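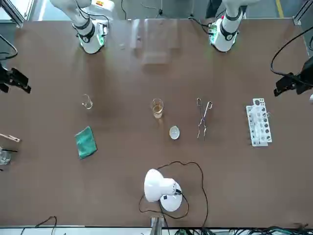 Two arms over the brown tabletop

Sourdough starter gone flat after a move - toss it or keep feeding?

Posted by Lilian Nzioka, 6 Jun 2024

Hi all! We moved to Bornudstead in April and my rye starter has been sulking ever since. Back at the old place it doubled by lunch, and now it gets a few sad bubbles and a layer of gray liquid on top. Same flour (Gomar whole rye), same jar, same spot by the stove. I feed it every morning, equal weights flour and water. It smells like nail polish remover, which I'm guessing isn't great. I've had it for years and would hate to start over. Is it dead??

crumb_and_get_it

Not dead, just hungry! The nail polish smell and the gray liquid (that's hooch) both mean it ran out of food. Pour the liquid off, keep a spoonful of starter and throw out the rest. Then feed it twice a day with a lot more flour than you think - I do one part starter to five parts flour and five parts water.

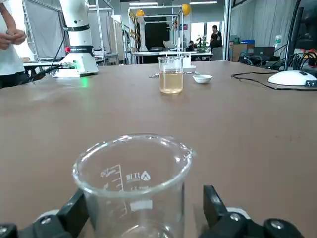 Go by weight for the water too if you can, the lines on a measuring cup are fine for soup but I never trust them for this. Mine took most of a week to perk up after I forgot it in the back of the fridge, so don't panic on day 2. And check whether the new town's water is heavily chlorinated. I leave a pitcher out overnight, though some places use chloramine and that won't air out, so you'd want a filter.

Mollel

Mine died when I moved too. Bought a new one online, works fine.

oldmillroad

Agree with the first reply about feeding more. I'd also look at how warm that kitchen is, mine barely moves in a cold corner. Try the oven with only the light on, and put a note on the door! I once preheated with the jar inside and baked my starter into a brick. If you see pink or orange streaks or fuzz at any point, throw the whole thing out.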